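Home | Projects | Reports | People | Contact

Loss of Grip Force During Transfer of Clear Plastic Parts
Student project report, Plivstead Robotics Laboratory
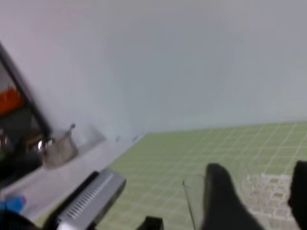
Mairéad Duggan objected to the word "slip" in our first draft, and asked that the fault be called a loss of grip force until we could show that the fingers had moved under load. We have followed her wording. Vichien Klinhom added that the force log should be read before the joint log, as the two clocks do not agree.

1. Fault

The task was to lift a transparent plastic part from a grid mat and carry it to a tray with a two-finger gripper. In a run of 228 transfers, the controller reported a closed grip throughout, but the part was released early in 30. In 2 of these it fell outside the marked work area. The arm did not stop in either case. It completed the motion to the tray, opened the fingers on nothing and began the next cycle.

The second point is treated here as the safety matter. A dropped part is a nuisance. An arm that continues after losing its load may come down on whatever the load has landed on.

2. Investigation

The finger pads were suspected first. They were cleaned and then replaced with the spare pair from the Horgan bench. The fault remained. The arm speed was halved on Monday, also with no effect.

The force log showed that the commanded grip dropped to its idle value 630 ms after closing, in every failed transfer. Successful transfers had all reached the tray before that point. The idle command came from a timeout in the Bristeck driver, which expects a position update from the wrist camera program. When that program could not find the outline of the part, it sent no update at all. Clear plastic over a printed grid gives a weak outline, and the search often ran long.

The driver did write a warning. It went to a file that our start script deletes on launch, so the warnings from earlier sessions are lost.

3. Changes

The camera program now sends its last valid position with a "stale" flag if the search runs long. The driver holds grip force on a stale flag and halts the arm if the next update is also stale. Finger width is checked before every move toward the tray. The start script no longer deletes the warning file.

4. Open items

The halt has been tested with the camera program stopped by hand, but not with a real missed outline. The clock difference between the two logs is not corrected. The Ultthorpe cell runs the same driver version and should stay out of use until its timeout setting has been read.

This site uses cookies to remember your settings. Accept | Decline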